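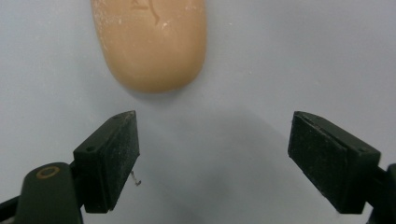
Morning, before coffee

Slept terribly, thanks to the neighbors' dog. Walked down to Varela for bread (closed, of course!) and came home with three lemons instead. I do like a plain tan bar of soap though, and I'm finally over those pump bottles.

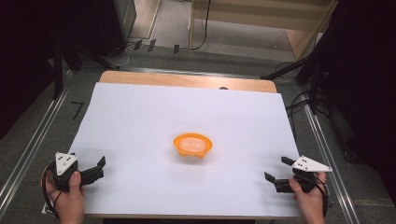
Evening

Page 214 of my library book and I still don't care who stole the boat. Made soup, burned the onions, ate it anyway. July is dragging. Tomorrow I'm calling Nulura about the water bill, first thing.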